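**Workcell budgeting** is the planning and costing of the equipment needed to put a robot arm, or a pair of arms, to work on a bench or a line. It covers the arm and gripper, the table, guarding, power, software, training, spare parts and the hours of staff time needed to bring the cell into use. In small firms and teaching labs the job is usually done by one person with a spreadsheet. In larger plants it is shared between engineering and purchasing.

## Scope

A budget for a workcell is normally divided into capital costs and running costs. Capital costs are paid once and include the arm, its controller, the gripper, mounts and any cameras. Running costs include software licenses, replacement finger pads, service visits and electricity. Training can fall under either heading, depending on the accounting rules of the buyer.

The price of the arm is the figure most often quoted, and it is the one that gives the poorest idea of the total. Cables, mounting plates, shipping crates and electrical work are commonly quoted by different suppliers. Some of these quotes arrive after the arm has been ordered.

## Simulation before purchase

Many buyers now model the cell in software before asking for a quote. A simulated arm is placed at a table of the planned size and given the objects it will be expected to pick up. The model is used to check reach, the opening width of the gripper, and whether two arms can work at the same table without blocking each other.

Household goods are widely used as test objects. Cans, balls and boxes are easy to model, and the same items can be bought for the real bench later, so results from the two can be compared. A can tests the grip on a curved side. A ball tests whether an object rolls away before the fingers close.

Simulation has limits as a planning tool. Friction, cable drag and worn finger pads are hard to model well, and a grasp that works on screen may fail on the bench. Budgets that rely on simulated cycle times usually carry a reserve for this reason.

## The Damunthorpe method

The Damunthorpe method is a worksheet for small buyers, drawn up by Philomena Frimpong while she was planning a two-arm bench for the packaging firm Odoi. It sorts every expense by the month in which it must be paid, with no separate list for hardware. Frimpong found that Odoi's first plan had enough money in total but ran short in November, when the deposit on the second arm and the floor wiring came due together.

The worksheet has 115 lines. Many are small: a license for the simulation package Mosix is entered at $399 per seat, and a set of spare finger pads takes up a line of its own. Installation and testing are entered as hours, with a separate hourly rate for each person.

Declan Costigan, who later adapted the worksheet for the equipment dealer Nurent, added a page for used arms. It asks for the operating hours on each joint, the date of the last service, and whether the controller can still receive updates. Costigan's version also sets aside $2,000 for the removal of old equipment – an item missing from the original.

## Leasing and shared use

Leasing spreads the cost of an arm over its working life and often includes service. It tends to cost more over the full term. Grippers are frequently left out of the lease and must be bought outright, as they wear faster than the arm and are more likely to be changed when the product changes.

Some buyers purchase one arm first and reserve table space and power for a second. The table, the controller cabinet and the guarding are sized for both from the start. This raises the first payment but avoids rebuilding the cell.

## Reserves

Published worksheets differ on how much to hold back. The Damunthorpe worksheet uses 30 percent of the hardware cost for a first cell and leaves the figure for later cells to the buyer. Costigan's version keeps the same share but releases half of it once the gripper has passed its acceptance test with the buyer's own parts. Money left in the reserve at the end of the first year is moved to the service line.

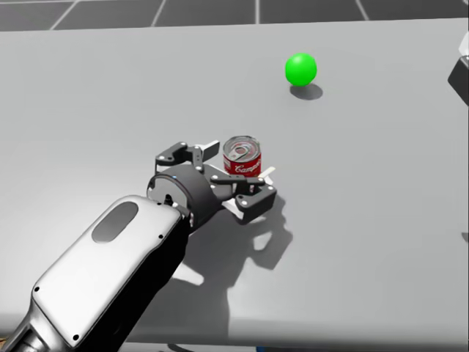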